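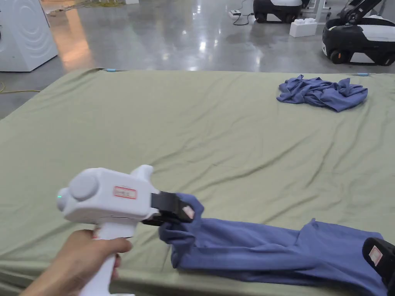 How is a difference in leg length measured on a standing film?

The distance from the top of the femoral head to the middle of the ankle joint is measured on each side, and the shorter length is subtracted from the longer. The height of the two femoral heads above the floor is compared separately, as a check on the first figure.

I had written those two sentences for the protocol and had been told to leave them alone. The protocol was for Skiltard, where I read films. The films came from three clinics: Skiltard itself, Rutel on the coast, and Leka, which was one room above a pharmacy and was open in the mornings. There were 448 patients in the series. Each had one standing film before treatment and one after. Treatment was a shoe lift in most cases and surgery in the rest. My task was to measure both films without knowing which was which, wait two weeks, and measure them again.

The first reading took all of August. The room had no window. I set the screen to the same brightness each morning and placed the points in the same order, right femoral head, right ankle, left femoral head, left ankle, and entered the result to the nearest millimeter. My two readings agreed well. The second reader's agreed with mine a little less well, but within the limit we had set beforehand. The agreement was put in a table and the table was put in the draft.

The trouble was in the floor heights. At Skiltard and Leka, the heads sat as the leg lengths said they should. A patient whose left leg was short by a given amount had a left femoral head that was low by nearly the same amount. At Rutel the left head was always lower than it should have been, in children and adults, before treatment and after.

I reported this. The reply was that patients at Rutel might be standing with the left knee bent. I went back and looked at the knees. They were straight. The second reply was that the left foot might be flatter in that population, which I was asked to consider. I considered it for an afternoon. The fishing families at Rutel had been intermarried for some time, and one of the older papers made something of this, but it had been written by a man who measured legs with a tape over trousers.

I asked for the machine's service record. The unit was a Plundia, installed before the clinic was extended, and it had been calibrated every year. Magnification was correct. The detector was vertical. The record had a line for the floor, and the entry on that line was a check mark in every year.

I took the early bus to Rutel with a spirit level in my bag.

The clinic was closed for lunch when I arrived. The technician let me in anyway and went on eating at the desk. She was near retirement and had made most of the films herself. The patients stood on a low platform with two footprints painted on it. The paint had been renewed several times, each time slightly outside the last, so that the feet were now very large.

I put the level across the footprints. The bubble went to the right and stayed there. I turned the level end for end, as one should, and it went to the right again.

She came over and looked at it.

"It's an old building," she said.

I asked how long it had been like that. She said that the platform used to rock when heavy people stepped on it, and that a man had been sent to fix it, and it had not rocked since. He had put something under it. We lifted the platform together. Under the right side was a folded piece of linoleum, then a thin board, then another piece of linoleum in a different pattern. I measured the stack with the calipers. I wrote down the figure and the place where I had taken it.

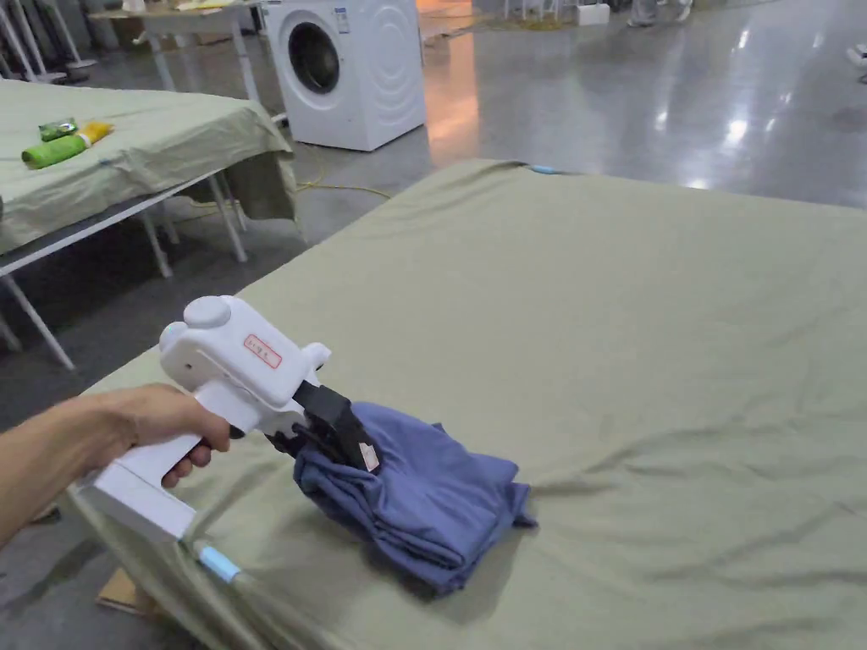
She asked whether it mattered. I said that it did not change the leg lengths, which were measured from one bone to another and did not depend on the floor. It changed the heights. For most patients only the lengths had been used.

"Most," she said.

In 40 patients the decision had been made on the heights, because the ankles were outside the film. The older cassettes were too short for a tall adult, and someone had to choose which end to lose. Of these, 19 had been treated at Rutel. I had the list in my bag, under the level. I had made it on the bus with the intention of not needing it.

We sat at the desk and went through it. She knew them by their file numbers up to a point, and then she would say what boat it was, or what street. Five had been given a lift on a left leg that was not short. Fourteen really had a short left leg and had been given a lift that was too thick. None had been operated on. I checked that column twice.

"They all said it felt better," she said.

I said this was recorded. The questionnaire had been given at six months and again at a year, and the scores at Rutel were the highest in the series. We had a paragraph about it in the draft, which gave the credit to close follow-up.

She put the lid on her lunch. Then she stood on the floor where the platform had been, with her back to the detector and her shoes off, and asked me to put the level on the linoleum beside her feet. The floor itself leaned the other way, down toward the sea. It was not much, and it ran the full width of the room and, as far as I could tell with one level, out into the corridor. I took readings to the front door. Outside, the street leaned too.

I recorded the street in a separate column.

The five were called back. Four came. The lifts were taken out, and new films were made on a platform set level with steel shims, and the heights agreed with the lengths. Three of the four asked for the lifts back within a month. The fourth had already put his back in himself, using a piece of cork.

The correction was accepted and the draft was revised. The table of reader agreement was not affected. I proposed a sentence in the discussion stating that the ground at Rutel was not level and that this had not been controlled for. It was struck out in the second round as outside the scope of the study, and I put it in the appendix, below the calibration data, in the smaller type.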